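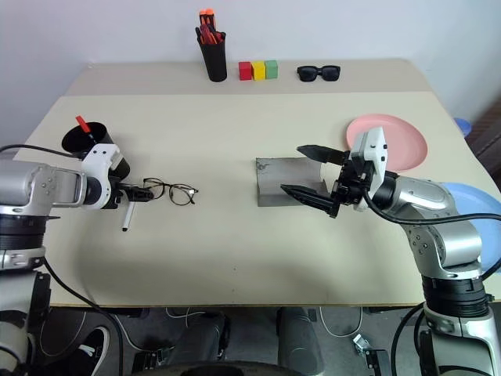
Delevden Home Forum > Small rooms and desks > Shared tables

One table, too many small things. Where do they go?

anum_sandhu
Posts: 17
September 27, 2025

Hello to all. I am reading this forum since January and now I have my own question.

We have a light beige table which stands against a white wall, and it must serve for everything. My son draws there, I do my lists and bills there, and my husband does his small repairs there. In the evening sometimes we also eat something. I am not a messy person, I believe, but this table collects things. At the moment it has the black pen cups with the markers, the three wooden blocks (red, yellow and green, my son wants that they stand in a row and touch each other), my reading glasses, the black sunglasses, a pink plate and a light blue plate, and in the middle of everything a gray metal angle bracket.

I would like to know how other people decide what may stay on a table and what must leave. I do not want to buy a large piece of furniture. The table is 60 cm deep, and my son needs the front part for his paper.

Thank you in advance,
Anum Sandhu

pelican_drawer
Posts: 347

Welcome! I love a table like this, it's a table where people live. My rule is simple, and my family hates it: anything that belongs to a different room goes back before bed. So the plates go to the kitchen, full stop. Plates are the worst because they're flat, and everybody puts things on them. One clip, one eraser, and by the weekend you've got a tray you never asked for.

The light blue one worries me, by the way. A plate that sits partly over the edge of the table is going to meet somebody's elbow!

E. Qureshi
Posts: 60

I agree about the kitchen, but I do not agree that a plate is always wrong on a work table. I use an old one for screws when I take something apart. It is easy to wash, and the screws do not roll down to the floor. But then it must be called the screw plate and it must never return to the kitchen.

Anum, my question is about the bracket. Is it waiting for a job, or is it left over from a job? This changes the answer.

anum_sandhu

Dear pelican_drawer, you are right about the light blue plate. I moved it.

Dear E. Qureshi, the bracket is waiting. My husband bought it at Warraich for a shelf above the table, and then he found that the wall is not straight. So it has been waiting for 14 weeks. If I put it in the drawer, he says that I am hiding the project. If I leave it on the table, I must lift it every time when I wipe.

E. Qureshi

Then I will write a longer answer, because I had the same trouble in our flat in Stusden.

A bracket made from sheet metal should not lie directly on a table where a child draws. It is light, so people push it to the side and do not lift it, and when it is pushed the corner makes a line in the surface. I have two such lines in my own table and I look at them every morning with my tea. Please also pass your thumb along the edges, slowly and with a cloth over the thumb. Cheap brackets are often cut and never smoothed afterwards.
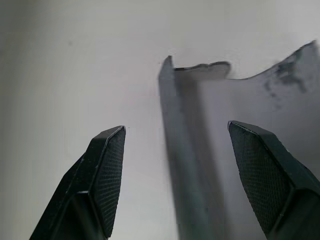
If you feel something rough, take a fine flat file and make a few strokes in one direction only, away from you. Do it over newspaper and wipe the piece with a damp cloth. Then dry it well, and put it in a paper envelope together with its screws. Write on the envelope "shelf over table". I fix such an envelope with one pin on the inside of the cupboard door. It is not hidden, your husband can see it each time he opens the door, and your table is free.

About the wall: a thin piece of card behind the bracket will take up a small unevenness. For a larger one he needs a proper packing piece, and I would not hang anything heavy before he has that.

marnie_t
Posts: 17

Nice advice, but I'd say the opposite about the envelope. Put it in a cupboard and that shelf is never going up. Leave the bracket somewhere mildly annoying and give it a date. If the date passes, the bracket goes back to the shop or into the charity bag. We did that with a towel rail and it was on the wall two days later.

E. Qureshi

This can work with a towel rail. In my family a date only produces a second date.

pelican_drawer

Ha! Ours too.

Can we talk about the markers? I used to keep mine standing up in a pot, caps at the top, and the ones at the bottom of the color wheel (the ones no one picks) always dried out first. Now they lie flat in a shallow Zorari tray and they last much better. Anum, yours are mostly orange and red, so maybe your son has used up everything else?

anum_sandhu

He likes to draw fire trucks, so we buy orange and red again and again. I would prefer to keep them standing, because a tray takes the place of his paper. But I can put all the markers together in the cup at the wall and take the other cup away. It tips too easily in any case.

marnie_t

Put a flat stone in the bottom of that cup before you give up on it. Wash the stone first.

Also, the glasses. Please get a case, or at least a folded cloth. Reading glasses with thin frames get bent when someone puts a book down on them, and with the temples half open it's even easier. Sunglasses should live by the front door. You don't need them to pay a bill.

anum_sandhu

Yes, the sunglasses are by the door now, on the hook shelf with the keys. The reading glasses have got a cloth.

I have decided so: markers and blocks remain at the back by the wall, plates return to the kitchen after eating, and the bracket goes in the envelope, but with a date on it also. In this way I am following both E. Qureshi and marnie_t. My husband has read this thread and he asks what thickness the card should be.

E. Qureshi

Tell him to hold a straight ruler against the wall and look at how much light comes behind it. If a postcard fills the gap, a postcard is enough. If it needs more than three of them, he should cut a piece of wood.

Ehsan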